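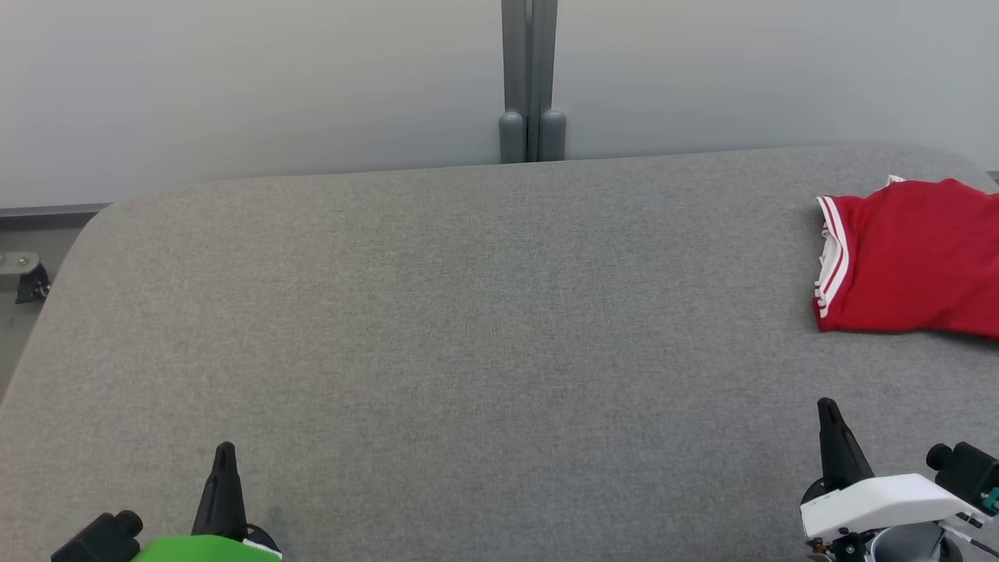
3 min read

Cleaning and Storing Your Records at Home

My record shelf hit a milestone in August: it finally ran out of room! Which meant taking every single LP down, looking each one over, and finding out how badly I'd been treating some of them. I've been collecting since college and I still learned a few things, so these are the tips that made the biggest difference, plus a couple of old favorites.

Brush before every play, and after too

A carbon fiber brush is the best cheap thing you can own. Set the record spinning, rest the bristles lightly across the grooves, let it go around a few times, then slowly sweep toward the outer edge and lift. Don't press! You're only picking up loose dust. I do it again when the side is over, before the record goes back in the sleeve, and my shelf copies have stayed much quieter for it.

Clean the brush as well. Most of them have a handle that swings through the bristles. Use that and keep your fingers off, because skin oil goes straight onto the next record.

Wet cleaning without a machine

You do not need a fancy machine for a dozen thrift store finds. You need distilled water, a record cleaning fluid, two soft microfiber cloths and a clean towel to work on. I used a bottle called Hakavent for most of mine, mixed the way the label says, and it left nothing behind that I could hear.

Lay the record flat on the towel. Wet one cloth, wring it until it's just damp, and follow the grooves around in the direction they run, never across them. Keep well away from the label, as the ink on older ones can lift in a second (I have a very sad blue smear on a soul compilation to prove it). Go over it again with plain distilled water, then dry with the second cloth.

Stand the records in a dish rack to finish drying. A wooden one with narrow slots is perfect! Give them 60 minutes, more if the room is damp, and resist the urge to sleeve them early. A record put away wet can grow mold, and mold is a miserable thing to get out of a groove.

Tap water is fine for plants and tea. Keep it off your vinyl, especially if you have hard water, as the minerals dry right into the grooves.

Swap the inner sleeves

This was my big job for the summer. Plain paper sleeves shed fibers and scuff the surface every time you slide the record out. Poly-lined ones glide. I bought a bulk box and did 345 of them over several evenings with the radio on, and I loved every minute, mostly because I kept stopping to play things.

If the original sleeve has lyrics or photos printed on it, keep it! Slip it back in the jacket behind the new one.

Store them upright

Straight up and down, like books, snug enough that they don't lean but loose enough that you can pull one out without dragging its neighbors. Leaning is how warps start. Stacking flat is worse, and the ones at the bottom get ring wear on the jackets.

Check your shelf, too. Records are heavy, and a long bookcase shelf will sag in the middle. My friend Leire Soler built hers with an upright divider every foot or so, and I shamelessly copied it. The dividers stop the leaning as well, so you get two fixes for one afternoon of sawing.

Keep the whole thing away from radiators, sunny windows and the top of the amplifier. A closet on an inside wall is a great spot. An attic is a terrible one.

Look after the needle

A dirty stylus makes a clean record sound dirty. Use a small, dry stylus brush and go from back to front only, the same way the record travels. Side to side can bend the cantilever, and that's an expensive slip. If you see a ball of fluff under there after one side, your record needs a wash.

Write down the hours if you can. I keep a tally on a sticky note inside the turntable lid and check it against the number in the cartridge manual.

Getting stickers off jackets

Glossy jackets only, please. Warm the sticker with a hair dryer on low for a few seconds, then peel from one corner, flat and slow. If it fights you, warm it again. On matte or uncoated cardboard, leave the sticker where it is. A price tag from a long-gone shop is part of the fun anyway.

Next I'm tackling the box of 45s under the stairs, and some of those haven't been out of their paper since my aunt owned them. Wish me luck!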